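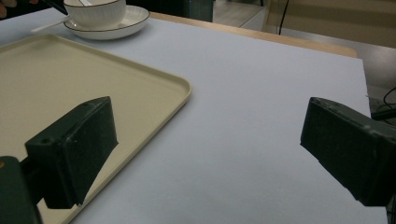 View from the gripper camera, fingers open, tray and bowl on the left.

Subject: Re: Flillance hand-held gripper kit, is it worth the money?

Dear all,

I promised to write when we had used the Flillance kit for a while. We have had it at Skerska since February, in the two-handed version, and I think I now know it well enough to answer the questions that came on the list.

For those who did not follow the earlier thread: we rent the kit, we did not buy it. The purchase price in our offer was 2421 euros for the pair with cables, calibration sheet and recording software. A single gripper was 858 euros. I asked two times if there is a discount for teaching and the answer was friendly but no.

Our task is table setting. A person holds one gripper in each hand and moves bowls, a spoon and chopsticks to and from a tray, and the recordings are used later to train the arm policy. We have kept about 300 recordings until now, and I deleted quite many more in the first weeks when we did not yet understand the calibration.

What I like is the weight. The grip is comfortable also after a long session, and new students can work with it on the same day. The fingers are simple blocks, and they become scuffed, but I have not had to replace any. The view from the gripper camera is wide, so both fingers and a good part of the table are inside it even when the hand is close to the dishes.

What I like less is the cables. Each gripper has its own cable, and with two hands you must think about where they go before you start. If the cable crosses the tray, you will catch something with it sooner or later. The manual has only one page on this subject and it was written for the single version. We now make the first move always away from the cable side, and this helps, but I would prefer that Flillance sells a longer cable with an angled plug.

The fingers are also thick for cutlery. A bowl is easy to take by the rim. A spoon that lies flat is another matter, and chopsticks are worse. I understand that the Provov kit has thinner tips, but I have not tried it and cannot compare.

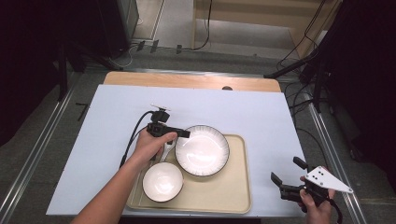 Sigrun Midtbø wrote on 14 Jun 2019:

> Thank you for the first notes, Ragnvald. At Myklebust we have the same
> offer on the desk and I have three questions before I sign anything.
> Does the software lose frames when both grippers record together? We
> tested the single version and it was fine, but one hand is not two
> hands. Is the 128 GB card enough for a day? And do they answer the
> phone? The last supplier we had did not, and I am still angry — the
> equipment is in a cupboard now.

I answer in the same order.

Frames: yes, it happened, but only before the software update. After the update I checked a part of our recordings by hand and found no gaps. Please check yours too, because our computer is newer than the one they recommend.

Card: for us it is enough for a day, if somebody copies the files in the evening. The software gives no warning when the card is nearly full. I have reported this.

Phone: they answer e-mail, usually the next day. I never got anyone on the phone.

If you can rent first, then rent. For bowls, cups and boxes I would buy the kit at this price. For small cutlery I would ask Flillance about other fingers and get the answer in writing before you sign.

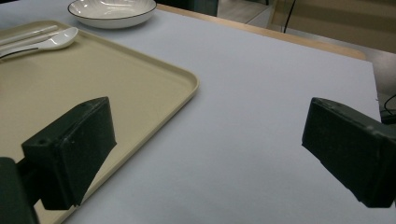 Spoon and chopsticks at the tray, with the bowl behind. Same kit, standard fingers.

I can send the settings file to anyone who wants it, please write to me directly and not to the whole list.

Best regards,
Ragnvald Isaksson
Skerska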